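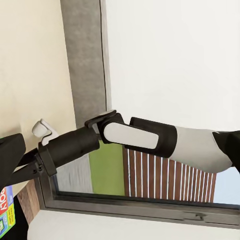
11 Feb 2025

Long day on Pidum, mostly in the sim, and I think I finally know why the planner keeps hating the window room.

Ran the overnight batch again with the new build: 381 planning queries, 57 came back with no path. Every one I opened had the arm going across in front of the window with the wrist close to the wall, right by that little white hook thing. So I turned on the collision mesh overlay (should have done that last week, I know) and the hook's collision shape was a great big convex hull, way fatter than what gets rendered. The arm looks fine to the eye and the checker is screaming blue murder.

Swapped the hull for a decomposed mesh out of the Plemora exporter. It took a few goes because the exporter wants metres and our room files are in centimetres — one version of the hook came in bigger than the fence outside, which gave me a good laugh. Added a unit check to the import script so it bails with an error now.

Re-ran just the 57 after that. All but 7 solve. Haven't dug into the leftovers properly, but two of them start with the lower finger touching the box on the wooden bit at the left, so they're bad start states and the sampler ought to be chucking them out before the planner ever sees them.

Other bits:

Timeout is back to 200 ms. I'd bumped it up while debugging and forgot, so ignore any timing numbers from this morning's plots, they're rubbish.

Padding on the gripper links is still the default from the Montes config. I reckon it's too generous with the fingers open, but I don't want to change two things at once.

The window pane still has no collision geometry at all! Goals on the far side of the glass count as reachable. Ticket's in.

Branch is pushed but not merged. If anyone's on the Cidulska machine tonight, please leave my job in the queue, it's the full batch on the new meshes.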